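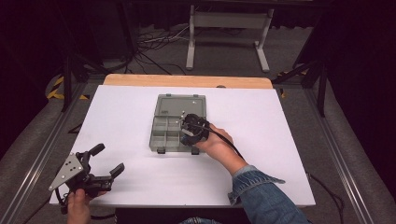

戯曲の人物分析レポートの書き方:二人の登場人物を対比して論じる手順

最終更新:10月

対象:文学基礎演習の受講者、および戯曲について3000字の期末レポートを初めて書く人
必要なもの:作品テキスト(行番号または頁番号が確認できる版)、筆記用具、付箋2色

このページでは、戯曲中の二人の人物を対比し、その変化を論じるレポートの作成手順を示す。例にはイプセン『人形の家』のノラとクログスタを用いる。ノラとヘルメルの組み合わせは扱う学生が多く、論点が「夫による支配」に集中しやすいため、ここでは採らない。手順そのものは他の戯曲にも適用できる。

1. 対比の軸を決める

最初に、二人を同じ尺度で測れる軸を一つ選ぶ。「性格の違い」は軸として広すぎる。次の条件を満たすものを選ぶこと。

・二人の双方について、台詞または行動の根拠が三か所以上ある
・作品の前半と後半で、少なくとも一方の人物の位置が動く
・一文で言い表せる

ノラとクログスタの場合、「署名の偽造という過去の行為を、本人がどう意味づけているか」が使える。二人とも文書に関わる不正の過去を持つが、第一幕の時点でノラはそれを家族を救った行為として誇り、クログスタは社会的信用を失った原因として語る。軸が決まったら、カードまたはノートの一行目に書き、以後の作業中は書き換えない。変更が必要になった場合は手順1からやり直す。

2. 該当箇所を抜き出す

テキストを通読し、軸に関係する箇所に付箋を貼る。人物ごとに色を分ける。一周目では解釈を書かず、次の項目だけを記録する。

幕/頁/話者/聞き手/直前の出来事/台詞の冒頭

聞き手の欄は省略されやすいが、必ず埋める。ノラはリンデ夫人に対するときと夫に対するときとで、借金についての話し方が異なる。話者だけを記録すると、この差が後の段階で見えなくなる。

ト書きも抜き出しの対象に含める。第二幕のタランテラの場面のように、台詞よりも動作の指示に情報が多い箇所がある。

抜き出しの数は合計11か所を目安とする。これより多い場合は、軸が広すぎないかを点検する。

3. 対照表を作る

抜き出した箇所を幕ごとに並べ、左にノラ、右にクログスタを置く。表の空欄は残しておいてよい。第三幕でクログスタの欄が早い段階で途切れるのは、彼がリンデ夫人との対話のあと舞台に戻らないためであり、この配置自体が論点になる。

表ができたら、各行に「同じ方向」「逆方向」「動きなし」のいずれかを記入する。この三つに分類できない行は、軸と無関係な引用である可能性が高い。表から外し、別紙に保管する。

4. 主張文を書く

主張文は、対照表から読み取れる動きを一文にしたものである。悪い例と修正例を示す。

悪い例:ノラとクログスタは対照的な人物として描かれている。
問題点:どの点で、どの時点に対照的であるかが示されていない。反論の余地がなく、論証を必要としない。

修正例:クログスタが他者との結びつきを得ることで過去の不正から離れるのに対し、ノラは同じ不正への夫の反応を見て、結婚という結びつきそのものから離れる。

修正例には動きの起点、原因、到達点が二人分含まれている。主張文が長くなりすぎる場合は二文に分けてもよいが、接続は明示する。

「作者は〜を伝えたかった」という形は使わない。作者の意図は本文だけからは確定できず、書簡や草稿を根拠に加えない限り論証できない。「作品は〜を示す」「この場面では〜が生じる」と書く。

5. 段落を構成する

3000字のレポートでは、次の配分を標準とする。

序論 400字
本論1 第一幕における二人の位置 600字
本論2 第二幕における圧力と反応 600字
本論3 第三幕における分岐 600字
本論4 想定される反論への応答 400字
結論 400字

本論の各段落は、小主張、引用、引用の分析、主張文との関係、の順に置く。引用と分析の分量比は1対3以上とする。引用の直後に次の引用を続けてはならない。

人物ごとに段落を分ける構成(前半をすべてノラ、後半をすべてクログスタとするもの)は勧めない。比較が結論部に集中し、本論が二本の人物紹介になる。

6. あらすじの混入を取り除く

草稿を書き終えたら、各文に次の記号を付ける。

A 作品内で起きた事実
B 事実に対する分析
C 主張文に関わる記述

Aが三文続く箇所は、あらすじになっている。二文目以降を削るか、Bを挿入する。読み手は作品を読了しているものとして扱う。ただし、引用箇所の状況を示す短い説明は必要であり、これは削らない。

演習担当のItziar Escobarの採点基準では、あらすじの超過は減点対象の最初の項目に置かれている。提出前にこの手順だけは省略しないこと。

7. 引用の形式を確認する

・短い引用は「 」で本文に組み込み、末尾に(幕、頁)を示す
・三行を超える引用は改行し、全体を二字下げる
・省略は[…]で示し、原文の「……」と区別する
・翻訳で読んだ場合は訳者名と使用した版を文献欄に記載する
・訳語に依存した議論をする場合は、別の訳または原文と照合する

最後の項目は見落としが多い。ある訳語の語感だけを根拠にした分析は、別の訳では成立しないことがある。

よくある質問

主人公ではない人物の根拠が足りない場合は?
他の人物がその人物について語る台詞を加える。ただし、対照表では本人の台詞と区別して記入する。語り手の立場による偏りがあるため、分析の中でそれに触れること。

上演映像を根拠に使ってよいか?
戯曲の分析では補助資料に限る。演出家や俳優の解釈が加わっているため、本文の根拠に代えることはできない。使用した場合は上演名と該当時刻を注に記す。

結論で新しい引用を出してよいか?
出さない。結論で必要になった引用は本論3または4に移し、結論では参照のみとする。

二人とも変化しない作品を選んでしまった場合は?
変化しないこと自体を軸にできる。その場合、変化を促す出来事が作品内にあることを先に示す。

提出について
ファイルはPDFとし、土曜日の17時までに演習ページへ登録する。対照表は別紙として末尾に添付する。表は字数に含めない。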